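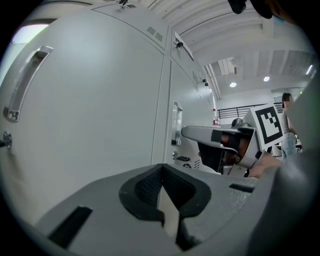
How long does it take to get over a cold you keep ignoring? Nine days so far, and the cough is still here.

November, 6:40 in the morning. Writing this standing up at the counter. Slept maybe four hours. Cough starts the second I lie flat, stops when I sit, so I dozed in the armchair with the lamp on and my coat over my knees. Neck is wrecked now. Ginger tea, too strong. Drank it anyway.

Work yesterday was a blur. The Pustia order came back again, 240 booklets, wrong fold on the cover, and the client wants them by the end of the month. Told them fine. It is not fine. My voice went around lunch so I did the rest by email, which was kind of nice. Typed a whole paragraph to the paper supplier and sent it to Jestalia by mistake. They wrote back very politely.

Must do today:
call the pharmacy before nine
pay the water bill, 146 dollars, why so high
find the other glove
soup bones, onions, lemons, tissues (the soft ones)
Do not forget the bus pass agian

Walked home the long way last night even though I shouldnt have. Cold air felt good for about a block and then I was coughing into my scarf outside the bakery. Bought a roll. Ate it before the corner. First thing I'd tasted in days, mostly salt and a bit of butter. Street all leaves, wet ones, the kind that stick to your shoe and come indoors with you. Found one on the bath mat this morning.

Keep thinking about the move. The place on the hill is still listed. Two rooms, a real kitchen, windows facing the right way. But 20 more minutes each way on the bus, and the heating is old. Made a page of pros and cons and then spilled tea on the cons. Will redo it when my head is clear. 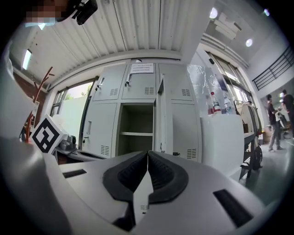
Later, 9:15 at night

Pharmacy had the syrup. Tastes like burnt cherries. Slept on the couch from three to five with the radio on and dreamed I was folding booklets in the rain.

Soup got made! Too much pepper but hot and it stayed down. Froze half. Forgot the lemons. Glove was in the coat lining, there's a hole in the pocket, need to sew that before I lose keys.

Water bill paid. Didn't call about the apartment. Tomorrow, if I have a voice.

Two pillows tonight. Window open a crack. Syrup by the bed.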